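Brellatville Spring Swap Returns With Two Full Days of Free Kitchenware

BRELLATVILLE, Monday, March 27, 2023 - Spring cleaning is in full swing, and the Bemley Exchange is thrilled to announce that its free kitchenware swap is coming back to the old Histau Street market hall in April! Last year neighbors took home 1,452 pieces, from soup pots to cake tins, and this time the swap will run for two days instead of one.

Anyone can drop off clean, usable kitchen items during the week before the swap, between 3 and 5 in the afternoon. Plates, mugs, mixing bowls, baking pans and plastic dishes are all welcome. Small appliances are fine too, as long as the cord is in good shape. Knives should be wrapped in newspaper and taped shut.
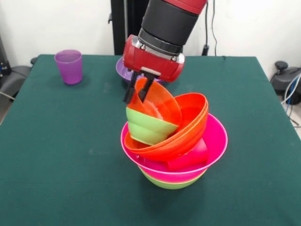 Do I have to bring something to take something home?

Everyone is welcome to shop the tables, with or without a donation. Each household may choose up to five pieces on the first day, and there is no limit on the second.

"I came last year for a colander and left with my grandmother's exact pattern of dinner plates," said Rostislav Tóth, who is organizing the swap. "I was grinning all the way home, and I can't wait to see what people bring in this time."

New this spring is a repair table run by Vilém Gajdoš of the Zelenák hardware store, who will tighten loose pot handles and sharpen kitchen scissors for free (one item per visitor, please, so the line keeps moving). There will be coffee and poppy seed cake by the side door, and kids can decorate a recipe card to trade.

Drop-off details and opening hours are posted at the market hall entrance and at the Zelenák counter.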